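Saco de lixo (uso doméstico)

Origem: Prusteo, a enciclopédia da casa. Verbete revisto em 4 de março de 2024.

O saco de lixo doméstico é um saco de plástico fino, aberto numa das pontas, que serve para forrar um balde ou caixote e recolher o que se deita fora em casa. Dito assim parece pouco assunto para um verbete, mas eu escrevo sobre limpeza aqui na Prusteo há 5 anos e garanto que poucas coisas geram tanta correspondência (a sério, mais do que as esfregonas!). Por isso vou tentar pôr tudo no mesmo sítio: de que são feitos, que tamanhos há, como se põem, o que fazer quando não servem no balde e o que acontece ao chão à volta deles.

Nomes

Em Portugal diz-se quase sempre saco do lixo, e ao recipiente chamamos balde, caixote ou, nas casas de banho, baldinho. No Brasil o recipiente é a lixeira ou o cesto, e o saco pode ser também a sacola do mercado reaproveitada. Lá em casa dizíamos «o saco» e toda a gente percebia qual era.

Materiais

A maior parte é de polietileno, e há duas famílias que convém distinguir. O de alta densidade é fino, estaladiço, faz aquele barulho de papel amarrotado quando se mexe nele e aguenta bem o peso, mas rasga depressa se apanhar um bico. O de baixa densidade é mais macio e mais elástico, estica antes de romper e costuma ser usado nos sacos maiores. Existem ainda os compostáveis, de amido e outros polímeros, que recomendo para os restos de comida desde que não fiquem esquecidos no balde muitos dias, porque começam a amolecer por baixo e depois é uma tristeza levá-los até à rua.

As cores variam muito. O preto é o clássico, o branco vende-se para cozinha, e os azuis, verdes e amarelos tanto podem ser decoração como código de reciclagem, consoante o município. Antes de escolher pela cor, vale a pena ver as regras da câmara da terra onde se mora, que mudam mais do que se pensa.

Tamanhos

A capacidade vem em litros na embalagem, e é aí que começam os enganos. Um saco com os mesmos litros do balde quase nunca chega: falta-lhe altura para dobrar por cima do rebordo. Eu compro sempre o tamanho acima. A regra que sigo é medir o contorno da boca do balde com uma fita e dividir por 2, o que dá a largura que o saco tem de ter espalmado, e depois somar uma mão travessa à altura. Não é ciência, mas nunca mais tive um saco a escorregar para dentro com as cascas de laranja todas.

Sobre espessura, os fabricantes usam o mícron. Um saco grosso é uma maravilha para obras e jardim e um desperdício na casa de banho, onde só leva algodão e rolos de papel.

Como se coloca

Primeiro abre-se o saco longe do balde. Sacode-se no ar, com força, para lhe entrar ar até ao fundo (os meus vizinhos de baixo conhecem bem o som). Depois enfia-se no recipiente e empurra-se o fundo com a mão fechada, de modo a não ficar uma bolsa de ar entre o plástico e o balde. Só então se vira a borda para fora.

Se a bolsa de ar teimar em ficar, há quem faça um furinho no balde, perto da base. Fiz isso no meu velho Totside de cozinha e resultou, mas não o aconselho em baldes onde se deitam coisas que pinguem.

Quando sobra plástico, e sobra muitas vezes, há três soluções habituais: torcer a ponta e prendê-la por baixo da borda, dar um nó lateral, ou simplesmente deixar o excesso caído por fora. A última é a mais preguiçosa e a que vejo em quase todas as casas, a minha incluída em dias de pressa. Não faz mal nenhum, só convém não deixar o plástico arrastar no chão, onde acaba pisado.

Baldes de plástico

O balde de plástico liso continua a ser o parceiro mais comum do saco. Lava-se num instante, não enferruja e pesa tão pouco que se desloca com o pé. Essa leveza tem o seu preço, porque vazio tomba com facilidade. Os de fundo arredondado limpam-se melhor por dentro, sem cantos onde o pó e as migalhas se agarrem. Por fora, a zona que suja mais depressa é a que fica rente ao pavimento, e é precisamente a que ninguém vê quando está de pé.

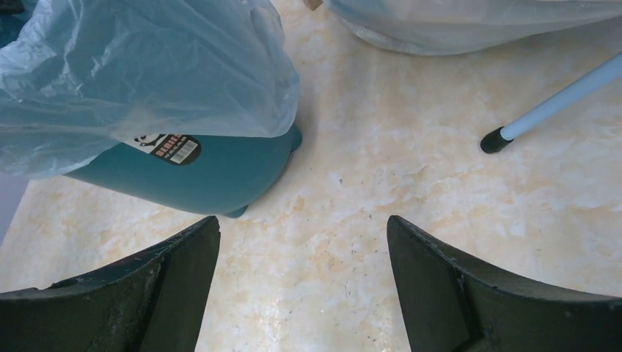
Recipiente azul-petróleo, meio tapado por um saco azul-claro amarrotado, sobre chão de padrão marmoreado.

O chão à volta

Num pavimento claro, com desenho a imitar pedra, o lixo miúdo disfarça-se muito bem entre os veios e as manchas. É uma vantagem ou um defeito, conforme as visitas! A minha receita é afastar o balde uma vez por semana, varrer primeiro a seco e só depois passar um pano húmido bem torcido. Se se começa pelo pano, o pó vira uma pasta cinzenta que se espalha e seca às riscas. Nos chãos com algum brilho, olhar de lado, contra a luz da janela, mostra logo os pontinhos e os riscos que de cima passam despercebidos.

Evite-se arrastar o balde. Um grão de areia preso por baixo risca, e risco em chão brilhante não sai com detergente nenhum que eu conheça.

Guardar os sacos novos

Os rolos guardam-se na vertical, dentro de um armário, ao abrigo do sol, que os torna quebradiços. Um truque antigo é deixar o rolo no fundo do próprio balde, por baixo do saco em uso, e assim o seguinte está sempre à mão. Funciona bem na casa de banho e mal na cozinha, onde basta uma fuga de café para estragar o rolo inteiro. Aconteceu-me em janeiro e ainda estou aborrecida.

Reutilização

O saco que só levou papéis pode perfeitamente servir outra vez: despeja-se no ecoponto e volta ao balde. Os de compras também dão bons forros para baldes pequenos, com as asas a fazer de atilho. Antes de os usar, ponha-se a mão por dentro e veja-se contra a luz se há furos no fundo.

Ver também: balde de pedal; ecoponto doméstico; esfregona; pavimentos de aspeto marmoreado.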